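slide 3 – the two tables

ok so start with the hands-up question. who has a kitchen table that is only for eating. (wait.) right

then the Bodin flat story, keep it to 2 min. small kitchen, 385 square feet for the whole place, old plank table plus a white surface. Everything lands on the old one. Bowls, the appliance, stuff nobody put back

say: sort by where you USE it, not by what it is. Jairo Montoya's rule from the Trarninine workshop – credit him!!

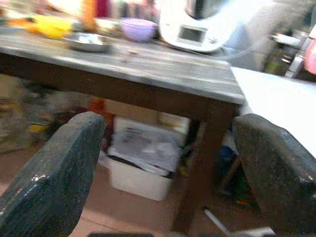 bowls and the white appliance on the old table
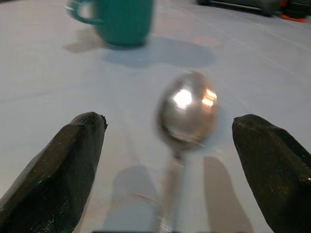
next point, the landing spot. one clear surface, pale if you can, crumbs show up and you wipe them. spoons get a home within arms reach of the mugs, becuase that's the trip you make half asleep at 6 am

don't get stuck on drawer dividers, somebody always asks. Send them to the Wusent handout

cords – short mention. plug-in things live near the outlet or they wander

then 3 questions for the room:
when did you last use it
who else reaches for it
would you buy it agian

if running late skip the Hakitz bit and go straight to slide 5, pantry shelfs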